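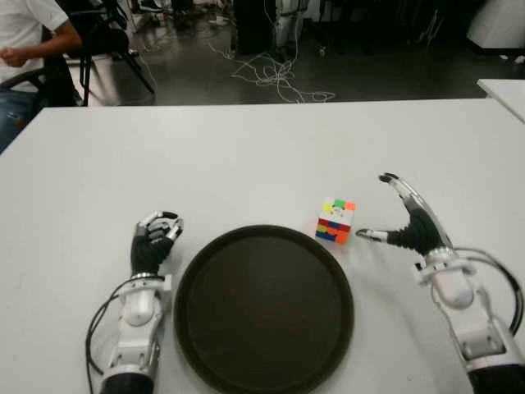

2 min read

October 22, 2020

I got home from the Stumthorpe town council meeting last night with cold feet and four pages of notes, so forgive me if I'm a bit scrappy this morning. The short version is that the leader of the council has been caught out over who did what on the Drosier Lane housing scheme, and it took a member of his own group to do it.

You may remember his leaflet from the spring. It came through my door twice (I'm on a corner, I get everything twice) and it said he had "personally led" the talks that brought 329 new homes to the old brickfield. He said much the same on local radio last week, with an eye on the by-election in Biltwood ward, I should think.

Well, the minutes of those talks were put out with last night's papers, and he's down as present at one meeting. One! The rest were chaired by his deputy, who stood down in January and has kept very quiet ever since. When the councillor for Frota ward asked him to explain, he said he had been "kept fully informed by telephone" and that leadership takes many forms. There was a fair bit of laughing from the public seats, and I'll admit some of it was mine.

The opposition wanted him to withdraw the leaflet and say sorry. He wouldn't do either. He did offer to "look again at the wording", and after twenty minutes of people talking over each other the chair moved us on to parking.

Does it matter? I think it does, a bit. Biltwood was won by 995 votes last time, with 2264 people turning out, and the homes are the one thing everybody on the doorstep wants to talk about. If you're going to ask for votes on the back of a scheme, you ought to have been in the room for it — or at least for more than one afternoon.

I rang his office first thing for a comment and was told he was in meetings. The full minutes are on the council website under the planning papers, though you'll need to scroll a long way down. The motion on the leaflet comes back to the next full council, and I'll be there again, with thicker socks.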